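Speaker notes - "Closing a laptop with a tilted head: view changes in simulated training"
Blagoje Petek, with Divya Sundaram and Ognjen Trajkovski
Version of March 22, 2025

Opening (keep it short)

Thank the session chair. Say that the work was done together with Divya, who wrote the simulator part, and Ognjen, who trained the policies. I will speak mostly about the method, and the tables are in the paper.

The question

When we train a robot in simulation, we usually put the head camera in one good position. The horizon is level and the object is in the middle. Then we change the wall color, the floor and the light, and we say that the training is varied. But the camera itself stays almost the same. We asked what happens if the camera roll and the camera height are also varied, and by how much they should be.

Explain the word "roll" with the hand. In December some people in the audience thought I was speaking about wheels.

The setup

The simulator is Skikulach. The robot has two arms, and each arm has a gripper with small fingers. The task is to reach an open laptop on a small stand and push the lid down. Each training set has 2,000 episodes. We compare two policies which have the same network and the same number of steps. One saw only the level camera, the other saw the rolled camera.

In the next slide the roll is strong. Ask the audience to look first at the floor planks and the line where the wall begins, because these give the angle very quickly. The left gripper is at the front edge of the laptop base. The right arm is raised by the window and has no part in the reach at this moment. The laptop stands in the corner, so there is bright sky on one side of it and a dark wall on the other. I like this room for the talk, the contrast is difficult for the encoder.
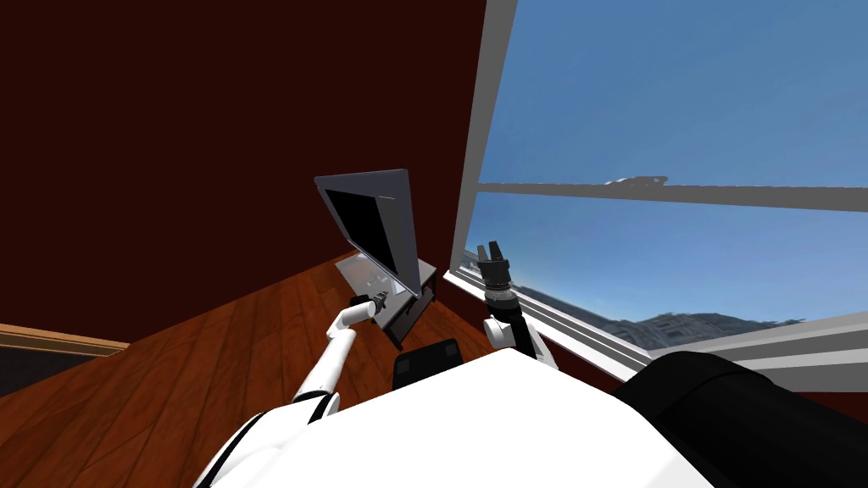
What we measured

We measure the distance between the planned contact point and the real contact point on the laptop. We do not use only success or failure. A lid can fall down also after a bad contact, and then the success number looks better than the behavior is.

Say slowly: the level-camera policy makes its errors mostly to the side, in the direction of the roll. The rolled-camera policy makes smaller errors, and they have no clear direction. For us this is the main result.

There is a price. With the level camera, the rolled policy needs about 2 percent more steps to reach the contact. I should say this before somebody asks.

The idle arm

In early runs the policy moved the second arm into the view and covered the target. We added a small cost for this. Ognjen tried also to fix the arm completely, but then the policy could not be reused for tasks with two hands, and we stopped with it.

If they ask

- Real robot: not yet. We have only simulated results in this paper.
- Why not rotate the picture back before the network: we tried it. It helps when the roll is known exactly. With a small error in the estimate the advantage is gone.
- Other objects: drawers work in a similar way. Cups do not, and we do not yet understand why. Divya has a guess about the symmetry of the cup - let her answer if she is in the room.

Last slide

Leave the contact addresses on the screen during the questions.

Related talks
Divya Sundaram: Camera height as a training variable in Skikulach
Blagoje Stoyanova: Contact error as a measure for lids and doors
Panagiotis Todorova: What the second arm does when it has no task
Ognjen Trajkovski: Small costs for occlusion in two-arm policies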